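Long Series and Tired Readers
Speaker notes, library evening, June, start 7 p.m.

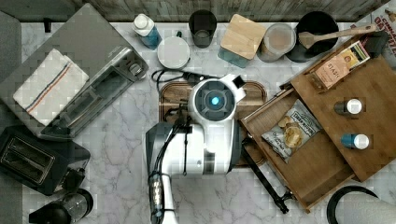
Slide 1. Opening

Good evening, and thank you for coming. Speak slowly here, I always run in the first minutes.

I want to talk tonight about series of novels. I mean the long ones, where you see "a new Follon mystery" on the cover and you already know what you will get. I read all the Follon books, sixteen years of my life, and I translated two of them into my own language. So I am a fan and also a person who was paid, please keep both in mind.

Ask: who has stopped reading a series in the middle? Wait for hands. Ask one person which book it was.

Slide 2. What is a Follon book

For those who don't know them. Inspector Follon works in Nollanmont, a small port town which does not exist on any map. It rains there most of the time. There is a ferry, a fish hall, a bad hotel called the Friesen. In almost every book somebody arrives at the Friesen with one suitcase and is dead before breakfast.

The first book has 964 sentences in its opening chapter. I know this because a translator is paid in strange ways. Many of them are short. "He went up. The door was open." It looks easy to translate and it is terrible, because in my language a sentence so short sounds like an angry parent.

(If they laugh, pause. If not, go on.)

Slide 3. The good years

The first books are good for a simple reason: the author did not know yet who Follon was. You can feel him being discovered. In the second book he is afraid of dogs. In the third he has a dog. There is no explanation for this and I never needed one.

Read aloud: the ferry passage, book three, from "The lamps were lit" to the end of the paragraph. It takes two minutes. Do not read the next paragraph, it gives away the murderer.

After reading: notice that nothing happens. A man waits for a boat. But we learn that he counts the passengers, and forty pages later this counting matters.

Slide 4. The tired years

I will be careful here, because some of you love the later books. I also love one of them.

From the middle of the series the books become longer. The plot is the same size, so the extra pages must be filled with something. We get Follon's opinions about soup. We get the childhood of each suspect. Old characters come back for one chapter to say hello, and a new reader does not understand why this woman with the bicycle is so important.

And the villain is bigger each time. In the beginning it was a hotel owner who wanted a piece of land. By the end it is a secret company with an office under the sea wall. I translated that one. I asked the editor if "under" was maybe a mistake. It was not a mistake.

Slide 5. Why do we continue

My answer is that we read for company. When I had a fever last winter I did not take a great novel from the shelf. I took Follon, book five, which I know nearly by heart. I wanted the rain and the bad coffee. A new and excellent book would have asked something from me.

I don't think this is a low kind of reading. But I think we should say it when we review these books. Many reviews give the new one four stars out of friendship with the old ones. I did it too, in a reader magazine, some 3,000 words of politeness. When I read it again I could not find one sentence about the book itself.

Slide 6. A comparison: the Pusia novels

The Pusia books are set in one apartment building, and each book follows a different neighbor. Pusia, who gives the series its name, is only the landlady. She gets older in every volume. She forgets things which the reader remembers.

This solves the problem of the hero who cannot change. Follon was fifty in the first book and he is fifty now, with the same knee. Pusia goes down the stairs a little more slowly each time, and when I see that she has moved to the ground floor, I put the book away for an evening.

Weak point, must be mentioned: book four is dull. The neighbor in it is a tax adviser and the author clearly did research.

Slide 7. Where to start

Follon: start with book three, then go back to one. Skip the Christmas story.
Pusia: in order, please. Four can be read fast.
Handout is on the table by the door, with the titles and which ones the library has.

Slide 8. Questions

Likely question: should the author stop? I would say no. I would like one more, a short one, with the hotel and the suitcase.

Likely question: is the television version good? I saw only the first episode. The ferry is too clean.

Finish by 8:30, the room must be locked. Return the clicker to the front desk.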